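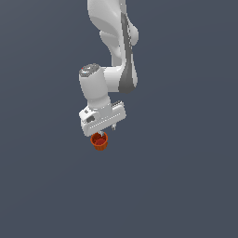 Why did the grasp test report a pass when the cup was never really held? The success check only looked at the height of the object, and a cup stuck to one finger rises just as well as one held between two.

May – Leonie Eder
Filed under: Workshop log / Simulation / Faults

Emil Koller noticed this one first, while going through the overnight batch on Semaan. The batch was 1796 lifts with the small fluted cup, all marked as passed or failed by the script. He replayed a few of the passes and didn't like the look of them. The cup was hanging off the left finger and the right one was well clear of it.

I pulled the contact logs. In 214 of the passes there was contact on one finger only, from lift to end of run. The gripper width at the end was far too large for a cup that size, and we had that number in the log the whole time without checking it.

Cause, as far as I can tell: the ribbed cup mesh was swapped in last month and its collision shape is a set of thin wedges. If the finger tip goes down into one of the grooves, the solver lets it sink in and then can't push it out. Friction does the rest. The old smooth cup never did this.

Run 714 is the clearest one to replay. The finger goes in on the way down, and the close command hardly moves anything.

Changed today:
– success now needs contact on both fingers for 35 steps in a row
– final gripper width has to be within range for the object
– penetration depth is logged, run is thrown out if it goes over the limit

Not changed yet: the mesh. Emil wants to rebuild it as one hull. I would rather keep the grooves and use a smaller time step, but that makes the batch slower. We'll try both on Plivgate before deciding.

The pass rate we sent to Kulura in the last update is wrong. I have written to them and asked them not to load that policy on the real arm until the rerun is done. Rerun is queued for 6 pm, Emil is watching the first part of it.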